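Re: Left arm stops during carton pick

Endang Tarigan wrote:

> Left gripper faulted again on the Gralleo cell, 3 times before lunch. Is it the cartons or the arm?

It's the arm, I think. The fault comes up at almost 80 percent of close travel, with or without a carton.
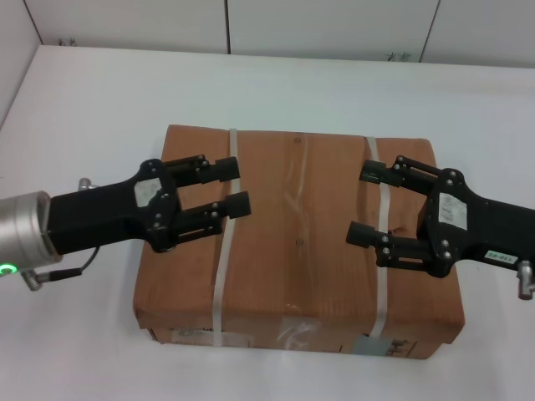 The force limit was reset to default in the January update, so the left side trips early. I put the old value back at Wumenville and it ran clean. Keep the fingertips off the two white straps too, as a pad that catches one gives the same code. Please don't clear the fault with the guard open.

Bhatia has the log.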